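Progress report no. 3 to the Seston small grants program
Project: Dumus hand and wrist, shared workshop build
Prepared by Amna Rana
4/6/26

Summary

The hand is assembled, wired and running on the bench. Flat objects are now the main subject of testing. The wrist cover has been fitted. The one item behind schedule is the slip detection, which I had planned to finish before this report. I am asking to move that item to May with no change to the total budget.

Work since the last report

The finger drive was rebuilt. The old tendon routing rubbed at the knuckles and we replaced the line too often to get any useful testing done. Naveed Abbasi redrew the routing and cut new guides on the workshop mill. We have not had to replace a line since.

The controller was moved off the breadboard and onto a proper board from Gusis. Delivery took 18 days against the 10 we were quoted, and that used up most of the time set aside for slip detection. The board itself is fine. Two connectors had to be re-crimped on our side.

The wrist camera is mounted and calibrated. We record from it during every session, mainly to check how the fingertips sit on the object. It has been more useful than the side camera, which we have stopped using.

Testing on flat objects

Thick objects were covered in the last report and I have not repeated them. Thin, stiff items are harder because the thumb and the finger have to meet at the right angle, and a small error turns the object in the grip. We began with cut pieces of acrylic and then went on to plastic cards, which are closer to what people want a hand like this to hold.
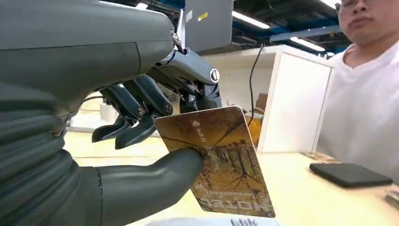 The grip we are using for cards is a pinch between the thumb and one curled finger. The other fingers stay out of the way. In the last full session the hand held on for the whole timed period in 15 of 18 attempts. The three failures were all rotation — the card turned under the fingertip until it came free. Softer pads should help and Naveed has a set from Ogura to try. If they wear too fast we will go back to the present ones and raise the grip force a little.

Picking a card up from a flat table has not been attempted. For now a person places it in the hand.

Spending

Parts are within budget. The new controller board came in slightly under the estimate and the difference went to spare line and connectors. Workshop fees are paid through May.

Next steps

Fit and test the Ogura pads.
Finish slip detection and log it alongside the camera recording.
Repeat the card test with the arm moving.
Send drawings of the new tendon guides with the next report.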